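Packing Up and Sending Things On: Your Questions Answered

Saturday, April 4, 2020
By Rhydian Gape

A good many of you have written in since January asking how we go about saving boxes, packing up small bottles and getting parcels ready to leave the Cisville workroom, and I've been promising a proper page of answers for longer than I care to admit. So I've sat down with a pot of tea and the folder of letters, and I've tried to get through them in some kind of order. If your question isn't answered, it may be that two of you asked nearly the same thing and I've rolled them together.

Do I need to buy new boxes?

No, and please don't on our account. I'd guess that almost 300 cartons came through our door last year and very few of those were bought new. A carton that has made one trip will usually make another, so long as the corners are still square and the bottom hasn't gone soft. Press your thumb firmly into the middle of each side. If it springs back, keep it. If your thumb leaves a dent that stays, put it out with the recycling and don't feel badly about it.

Should I flatten boxes before I store them?

This is the one we argue about. My own habit is to leave a few made up and open, in different sizes, and to flatten everything else. When you've got a thing in your hand that needs a box, you want to be able to hold it up against three or four and see which one suits, and you can't do that with a flat sheet of cardboard. Flattening the lot is tidier, I'll grant you, and if you're working out of a hall cupboard you may not have the choice. What I'd ask is that you don't flatten a box by ripping the bottom out. Slit the tape along the seam with a blunt knife and it'll fold down nicely and go back together again later.

Where do you keep them all?

On a table of their own, at the back, away from the one we work on. For years we had everything on a single bench, boxes and bottles and tape and somebody's lunch, and I don't think a day went by without something being knocked over. Having a second table sorted that out. It doesn't need to be a good table. Ours came from a clearing sale at Butow and it cost us $5, and I've been fond of it ever since.

Put long, low boxes at the bottom of a pile and set the smaller ones on top of them. It sounds too obvious to write down, but you'd be surprised how often I come in and find it the other way up. Leave the small ones where you can reach them without lifting anything, and if you have an open carton with filling already in it, stand it somewhere in the middle so that you can get to it from either side.

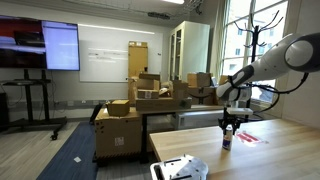
The working table is another matter, and I'm much fussier about that one. I like a clear stretch of wood with whatever you're packing at the moment and the paper that goes with it, and as little else as you can manage. A window nearby is a great help too. You'll see a weeping lid or a crooked label by daylight that you'd never pick up under a bulb, particularly late on a grey afternoon.

How do you pack small bottles?

Upright, every time. A bottle that travels on its side is resting its whole contents against the cap, and caps aren't made for that. Check the lid first by turning the bottle upside down over the sink and counting to 24 (I couldn't tell you why it's 24, it's what I was taught at Brevgate and I've never had the nerve to change it). If you find a bead of liquid around the neck, wipe it off, tighten the lid and do it again.

Once you're satisfied, wrap a strip of tape around the join between lid and bottle, slip the bottle into a small bag, tie the bag, and stand it in its box with padding underneath as well as around the sides. People always remember the sides. They forget underneath, and then the box gets put down hard on somebody's front step and that's that.

Can several bottles share a box?

They can, provided they can't touch one another. Fold a strip of cardboard into a zigzag and tuck it between them, or give each one its own sleeve of paper. If you can hear anything clinking when you rock the box gently, open it up and add more padding. It's a nuisance when you've already taped it, I know, so do your rocking before you get the tape out.

Some bottles can't go by ordinary post at all, I'm afraid. Anything that burns easily, anything under pressure and anything strong enough to need a warning on the label should be checked with whoever is carrying it for you. Ask at the counter before you wrap it, and take the bottle along with you so they can read the label for themselves.

What should I use for padding?

Whatever you have, within reason. Clean paper is my favourite, crumpled loosely and then pushed down with the flat of your hand. Soft pale packing that's come in somebody else's parcel is perfectly good to send out again, and we keep a bag of it by the door. Old towels are lovely for heavy things if the person at the other end doesn't mind getting a towel. I'd stay away from anything that crumbles, and from shredded newspaper around light-coloured things, as the ink comes off on whatever it rubs against. I once sent a cream jug to my sister and it arrived with most of a racing guide on it.

How full is full?

You should have to press down a little to close the flaps, and when you've closed them the top should be flat. If it bulges, the tape will be fighting it the whole way there. If it caves in when you put a hand on it, there's empty space inside, and the next box stacked on top will find it. For a heavy parcel I'd choose a smaller box each time, even if it means making two parcels of it.

Do I take off the old labels?

Yes please! Or cover them completely, if they won't come away. A box with two addresses on it can go to either one, and we had a parcel for a customer in Holzer go back to the shop the carton first came from, where it sat behind the counter for a fortnight. A white label on brown cardboard will often lift if you warm it with a hair dryer and peel slowly from one corner. If it brings the top layer of cardboard up with it, stop there, stick a plain piece of paper over the whole business and write your new address on that.

Strike out old barcodes as well. A thick black marker, a few good strokes, and you're done.

What do I do with leaflets and instruction sheets?

Lay them flat on top of everything else, just under the flaps, where they'll be the first thing out of the box. Instructions tucked down the side get thrown away with the padding, and then we get a letter asking where they are. If a sheet has been folded so often that it's coming apart, pop it in a clear sleeve. And please do read it yourself before you send it. More than once I've put in the sheet for one thing and posted another.

I tend to keep the printed sheet on the table next to whatever I'm packing until the very last minute, so that I can check the one against the other. When the thing goes in the box, the paper goes in on top, and then the table is clear for the next.

How much tape is enough?

One strip down the middle seam, running a hand's width over each end, and one across each of the short edges, so that it makes a capital H. Do the bottom as well as the top. I've known people go around and around a box until it looks like a mummy, and it doesn't hold any better for it, and the poor soul at the other end has to go at it with the bread knife.

What does it cost to get set up?

Very little. When we fitted out the Cisville workroom properly we spent $135 altogether, and most of that went on a decent set of scales and a tape dispenser with a handle. You could do without both at home. Scissors, a marker, a roll of tape and a ruler will see you through, and the ruler is mainly for settling arguments about whether a box is too big for the cheaper rate.

My piles keep getting out of hand. Any advice?

Oh, I do sympathise. We have a rule that when the boxes reach the front edge of the back table, someone has to stop and sort them before anything else comes in. It takes less time than you'd think. Put any two boxes of the same size side by side and keep the better one, put the little ones inside the big ones, and be hard-hearted about anything with a torn flap. I'm not naturally hard-hearted about boxes. I have a small brown one at home that has been to Brevgate and back more times than I have, and I'll be sorry when it goes.

Can I bring you my spare boxes?

Not for the moment, thank you, as we've plenty to be going on with and the workroom door is shut to visitors. Keep them dry, off a concrete floor if you can, and hang on to them until we put the word out. If you're really short of room, ask your neighbours by phone whether anyone is about to move house. People who are moving can never get enough of them, especially the middling sizes that will take a row of books.

Letters are still very welcome in the meantime, and I'll add to this page as they come in. I already have two on string waiting for me.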